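The Seed Bank on Flelten Street

3 min read

Jocelyn MacDonald had 1,783 kinds of tomato seed and one good wrist, so she was building herself a second one.

It lived at the shared workshop, on the white table at the back, and she had named it Ninel after her aunt, who also hated to be rushed. The job was simple to say out loud. Pick up a tube. Put it in the rack. Do it again until the whole collection was sorted, and don't drop the Lahlou Yellow!

"How's the patient?" asked Hokent, coming over with two coffees.

"She's thinking," said Jocelyn, and she turned the laptop so he could see.
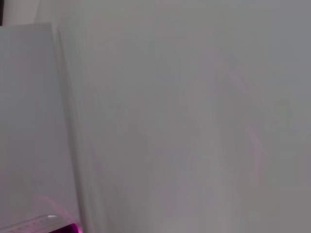

Jocelyn loved the wrist camera more than any other part of the build, even on a day when it was no help at all. It could get so close to things! She scrolled back through the morning, and there was a whole pale wall of gray, with a bit of clear plastic down in the corner and a rim on it as bright as a magenta crayon.

"That's gorgeous," said Hokent. "What is it?"

"No idea. I want it on a mug."

She had rewritten the approach 9 times since November. Slower, then higher, then slower again. Her gripping code was four lines long now and she was prouder of it than of her entire degree. She pressed the key, and they both leaned in over their coffee.

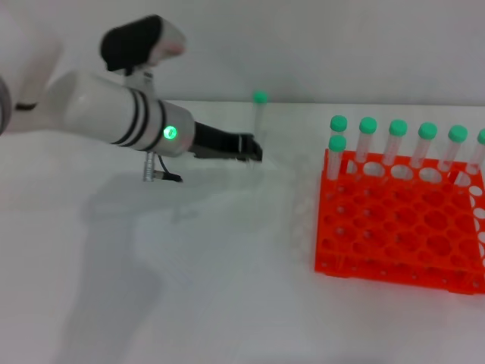
"Come on, sweetheart," Jocelyn whispered. Her own bad wrist had curled up in sympathy. Hokent had stopped chewing.

The fingers began to close, a hair at a time, and she found she was already planning the labels.

Recent stories
The Lathe Next Door
Two Motors for Grandpa
Night Shift at the Glue Bench

We use cookies to remember your reading settings. Accept | Manage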